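5.3 Setting the working height of the two arms

This section applies to the Torvik twin-arm bench as assembled in the Grasden shared workshop. It should be read after section 5.2 (Fixing the base) and before any program is run at full speed. Settings were last checked by Siwan Edwards on August 11, 2024.

1. Switch on the controller and select slow mode. The speed limit must read 20.
2. Bring each arm over the table by hand guiding. Keep the other arm still while doing so.
3. Open the gripper fingers on the left arm and stop them clear of the table surface.
4. Lower the right arm until its white mount is just above the item to be handled. A soft item, such as a net bag, is preferred for first trials.

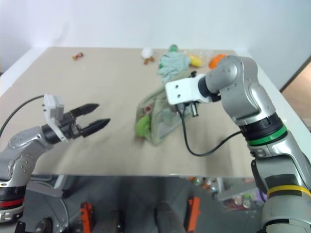
Figure 5-4. Both arms over the table, with the net bag at the centre.

5. Check the cable on each arm. It should hang in an easy curve and must not be pulled tight at any point of travel.
6. Save the position under slot 2 and enter the height in the bench log.

Note: Small items used for later trials may be kept along the back edge of the table, near the wall. Members should make sure that the arms can pass in front of them.

CAUTION: Do not reach across the table while either arm is powered – use the stop button first, then wait for the controller to show code 342.

If the saved height is lost after a restart, repeat steps 2 to 6. Repeated faults should be reported to Kheri Langat.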